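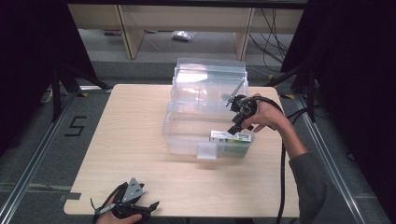 **Ticket:** left/right width readings swapped after resync
**Project:** Flilov, handheld demos, container task
**Opened by:** Lertchai Klinhom
**Status:** open, workaround in place

**Problem**

Policy trained on the March batch closes the wrong gripper on the replay bench. The arm path looks right and the hand that should stay idle starts closing near the container. The last policy, trained on the February batch, doesn't do this.

**Checked so far**

- Replayed 21 demos from the batch with the width signal plotted next to the video. In 2 of them the left trace moves while the right hand is the one closing. The others line up.
- Both bad demos were recorded after the logger was restarted in the middle of a session. It assigns left and right by the order the devices come up, so a restart can flip them.
- Swapped the right cable for a spare. No change - the readings were clean before and after.
- Calibration files from Standden match the serials on both units. Ruled out.
- Pose tracks are fine. Only width is affected.

**Workaround**

Close and open the right gripper once before each demo and look at the plot. If the left trace moves, stop and restart the logger. Amness added a check to the import script that compares width against the fingers in the video and rejects a demo under 90 percent agreement. It catches both bad ones and passes the rest of the 21.

**Update, 4 p.m.**

Retrained without the two demos. Wrong-hand closing is down but still there in roughly one run out of ten, so there are probably more flipped demos in the part I haven't replayed. Running the import check over the full batch now.

**Still to do**

- Bind left and right to the serial number in the logger config (Baumgartner branch has a start on this)
- Relabel flipped demos if the pose data is good - no need to record them again
- Rerun the bench at 100 trials before closing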